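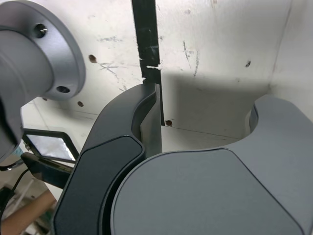
Vol. 21, No. 3

Figure 2. Gripper fingers and arm flange, close view.

4. What happens to linked accounts after an app is removed

Most people who took part in the study believed that deleting an app from their phone also ended its access to their account. In the interviews this came up without any prompting from us. One participant described removing Minja from her phone as "closing the door", and was surprised to find it still listed under connected apps when she was shown the settings page.

We looked at four apps in which an account can be opened through an existing login with Trelus: Minja, Ikik, Sulaveo and the companion app that Trelus itself supplies. For each one we created a new account, linked it, used it for 21 days and then deleted the app from the handset. We did not open the settings page at either end until the check was due.

None of the four links was ended by deletion. The access granted at sign-up stayed in place, and in the case of Ikik and Sulaveo it included permission to read the contact list. Trelus does offer a way to withdraw access, but it sits three menus down and uses the word "authorisations", which several participants took to mean payments. Minja sends an email when an account has been idle for some time. The message invites the user to come back and has no link for ending the connection.

Temba's earlier interviews with students had pointed the same way, although they dealt with web logins and were carried out before the March change to the Trelus settings page. That change moved the list of connected apps out of the security section and into a new section called "Your services". Participants who had used Trelus for years went first to the old place – and most of them gave up there.

Wording also mattered. Where the button read "Remove", people expected the app maker to delete what it held. Where it read "Disconnect", they expected only that no new information would be passed on. In all four apps the second reading is the correct one. Data already copied is kept under the app maker's own terms, and a separate request is needed to have it erased. Two of the apps accept that request only by email.

We wrote to the support desks of Ikik and Sulaveo to confirm our reading of their terms. Sulaveo replied on Wednesday, June 27, 2018, and agreed with it. Ikik sent an automatic reply and the ticket was later closed. Godfrey Urio repeated the request from a second account, with the same outcome.

The check covers one handset model and one version of each app, so later releases may behave differently. Section 5 turns to the notices shown at sign-up and how long participants spent reading them.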